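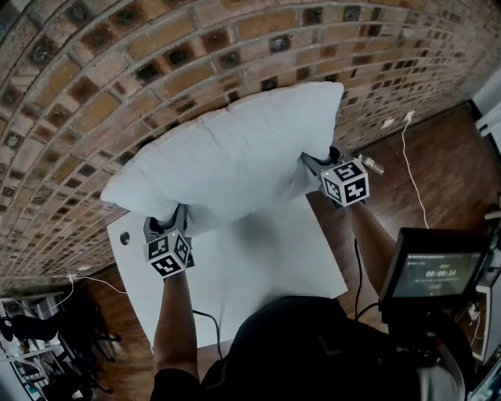 Is the Skodon hand-held gripper kit a good first buy for recording soft household stuff like pillows, towels and folded shirts?

Asked by bramblefoot, January, 6 votes

My situation: I teach an evening robotics club for adults, and we want to train a small two-arm setup on bedding and laundry. The arms are already sorted. What we don't have is demonstrations, and I'd like to make them by hand, with no teleoperation. The Skodon pair keeps coming up, and so does the older Umis set. Budget is tight but not awful. Mostly I want to know how the fingers do with thick squashy things, how sore people get, and whether the marker cubes are fussy to set up. Anything about cables is welcome too.

3 answers

Tyra Dalen, accepted answer, 14 votes

Get the Skodon pair. For soft goods it's the nicest thing I've used, and the learning curve is a single afternoon.

I've had mine since last spring and I still look forward to picking them up, which I can't say for most of the gear in my workshop! We've done 258 keeper recordings of pillows alone, plus a big pile of towels that I'm less proud of. So, going through your list:

Fingers. They're long enough to get a proper bite on a pillow corner, and there's enough give at the tips that you don't have to think too hard about where you land. Thick pillows are the easy case. You squeeze, the filling moves out of the way, and you've got it. Thin cotton lying flat is much harder. I end up pushing the cloth with one gripper to make a ridge and then pinching the ridge with the other. Once your hands know that move it goes quickly, but please don't judge the kit by your first twenty tries at a pillowcase.

One thing I'd pass on to your club: slow down at the moment of the pinch. Everybody wants to snatch. The recordings that trained well for us had a small pause after closing and before lifting, maybe half a breath.

Soreness. The grippers aren't heavy, but your arms are out in front of you the whole time and it's your shoulders that complain. We swap people every 200 seconds or so of actual recording and nobody has grumbled since. Table height matters more than I expected. Mine was at kitchen counter height at first and I hated it. Dropping it to a bit below my elbows fixed most of the trouble.

Marker cubes. Not fussy. They come already attached, and you run the calibration once with the printed card. What does matter is keeping them in view. With something as big as a pillow it's very easy to swing it up between your head and your own cube, and then you lose tracking for that stretch. Hold it by the ends, keep the bulk low in the middle, and turn your wrists so at least one printed side of each cube faces you. The software puts a yellow bar on the timeline wherever it lost a cube, so you can see right away if a take is worth keeping.

Lighting is part of this too. Shiny spots on the cube faces gave me more dropouts than anything else. I turned off the desk lamp, left the ceiling lights on, and that was the end of it.

Cables. My one real complaint. Each gripper has its own lead, and if you cross your arms to flip something over, the leads cross as well. I run the right one along my forearm with two soft straps, let the left one go straight back toward my waist, and uncross between takes. The plug at the gripper end is a snug little thing that I'd call sturdy. The one at the other end is less so. Tape it down.

Things I wish it had: a foot pedal for start and stop (you can add one, the port is there, but it isn't in the box), and a better case. The foam in mine started crumbling by the second month.

Things I love that don't show up on the product page: the fingertips pop off without tools, the manual is short and written by someone who has clearly used the thing, and support answered me at 9 pm with a fix that worked. A spare tip set is 5 dollars. Buy two sets with the order and save yourself the shipping.

Comments

bramblefoot: This is wonderful, thank you. Did you try king size pillows or only standard?

Tyra Dalen: Both! King size is fine to lift, but turning one end over end takes practice. Stand a bit farther back from the table than feels natural.

pelletstove: Seconding the lamp thing. I spent a whole evening blaming the calibration card.

Answer by lowgear_mo, 5 votes

I own the Umis set and borrowed the Skodon pair for a couple of weeks, so I can compare a little.

Umis is cheaper and it's a tough piece of kit. Ours has been dropped on concrete more than once. The fingers are stiffer and shorter. On boxes, cups and bottles I'd say it's every bit as good, and I like the trigger better. On pillows and cushions I kept getting only a skin of fabric between the fingers, and it would creep out when I lifted. You can buy softer pads from Sæther that fit with a bit of trimming, and those help a lot. By the time you've paid for pads, though, you're not far off the Skodon price.

Where I differ from Tyra: I didn't find the calibration quite that easy. I had to do it three times, and the instructions skip a step. You need to hold both grippers still for the full countdown before you move to the second card position. If you move early it says it's finished, but the left hand ends up a finger's width off in the playback. Check that before you record a whole evening's worth.

Also consider what your people look like, size-wise. The Skodon handle is on the big side. My daughter has small hands and she could close it all right, but she got tired before I did. The Umis handle has a slider for that.

For bedding and laundry only, I'd still go Skodon. For a mix, it's closer.

Comments

Tyra Dalen: Good catch on the countdown. I must have been holding still by luck.

Answer by quietharbor22, 1 vote

we use dravia where i work, it's the software not the grippers, but it opens skodon files fine and the trimming tool is great. you can cut the dead bit at the start of every take in one go. it wants a lot of disk space. our first 200 takes filled the laptop so get an external drive. haven't tried pillows sorry, only dish towels, and those went great

Comments

bramblefoot: Helpful anyway, I hadn't thought about storage at all. Does it run on an older laptop?

quietharbor22: mine is pretty old and it's ok, just close the browser first

bramblefoot: Ordered the Skodon pair and two sets of tips. Will lower the table before they get here.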